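Heltach Founders Programme: your questions answered

What is the Heltach Founders Programme?
It's a part-time course for people at the university who have a research idea and want to find out whether it could stand up as a company. We run it every spring from our building in Zeltasdale, and we love doing it!

Who can apply?
Research staff, PhD students and anyone who finished a degree here in the past 7 years. You can come alone or bring a team of up to 7. Teams from two different departments are very welcome – some of our liveliest groups have started as a chat between chemists and vets.

Do I need a business plan?
No. A page in plain words is plenty. Tell us what you've found, who might want it and what you don't know yet (that last bit is often the most fun to read).

What does it cost?
There's no fee. We do ask each team for a deposit of £200, and you get it back after the last session.

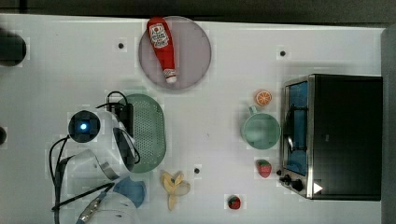

When do we meet?
Evenings from 5.30 pm, with food from 5 pm so that people coming straight from the lab don't go hungry. Between sessions you'll be out talking to possible customers, and most people are surprised by how much they enjoy it.

Who owns my idea?
Joining the programme doesn't change who owns anything. If your work came out of a funded project, speak to the technology transfer office before you apply. They're friendly and they answer emails quickly.

Is there a prize?
Yes! Teams pitch in July and the winner receives the Yazdani Award, which comes with a year of free desk space. Last year it went to Vototetti, a team working on a simple test for crop disease, and we're still beaming about it.

Can I come and watch the pitches?
Please do. The hall seats 300 and it gets noisy in the best way. Booking opens in June.

Who do I contact?
Gülizar Saraç runs the programme and is happy to talk through half-formed ideas – drop in at the front desk and ask for her, or use the contact form.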